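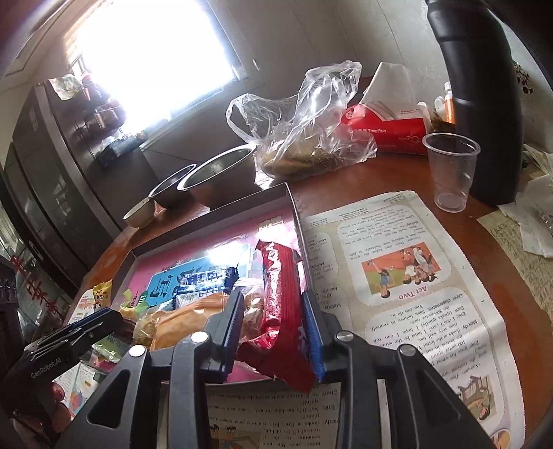 Snack Packaging Waste in Two Residence Halls
Project report, Introduction to Environmental Studies

1. Background

Most of the small packets that students eat from between classes are made of thin film. The film usually has more than one layer, for example a plastic layer with a very thin coating of metal. It keeps air and water out and it weighs almost nothing, so it is cheap to ship. It is also hard to recycle, as the layers can't easily be pulled apart again. The town program that serves our campus does not take it.

Our group wanted to know how much of this film ends up in the trash in the residence halls, and how much of it is put in the recycling bins by mistake. We chose Clemach Hall and Skonby Hall. They are close in size, and both have a shared kitchen on every floor.

2. Method

We collected the trash and recycling from the shared kitchens in both halls for 2 weeks in September. Bags were picked up at 9 p.m. and taken to the sorting room behind the Luo Building. We did not collect from bedrooms.

Each bag was emptied onto a tarp and sorted into film wrappers, cardboard, rigid plastic, metal, food, and other. We counted wrappers one by one. Torn pieces were counted only if they included a sealed end, so that one wrapper would not be counted twice. Outer bags that held smaller packets were counted as separate items.

We stopped counting once we reached 2,000 items of all types. The plan was to sort everything, but the food waste made this slower than we expected and we had the room only until the end of the month.

3. Results

Of the 2,000 items, 797 were film wrappers. This was the largest group. Cardboard was second and food was third.

Clemach had more wrappers in the recycling bins than Skonby did. The recycling bins in Clemach have no sign on the lid. In Skonby there is a sign, although it shows only bottles and cans and says nothing about wrappers.

A lot of the wrappers were from items sold in multipacks, where each piece is sealed on its own inside a larger bag or box. Candy, crackers and instant drink powder were the usual ones. We had guessed before starting that chip bags would be the main item – they were easy to notice because of their size, but there were fewer of them.

4. Problems

Some bags had leaked, and wet paper stuck to the film. We had planned to weigh the wrappers as well as count them, but the weights were not useful with food still on them. The kitchen scale we borrowed also shut off by itself when the load was very light.

Catier Dining ran a free snack night in Skonby during the second week. We left those bags in the count. This probably raised the Skonby numbers.

5. Suggestions

The same sign should go on every recycling bin in both halls, with a wrapper shown on the "no" side. The campus store could also stock more snacks in larger bags. A later group could repeat the count in spring with a limit of 800 items per hall, which would make the two halls easier to compare. They should ask for the sorting room early and bring more gloves than we did.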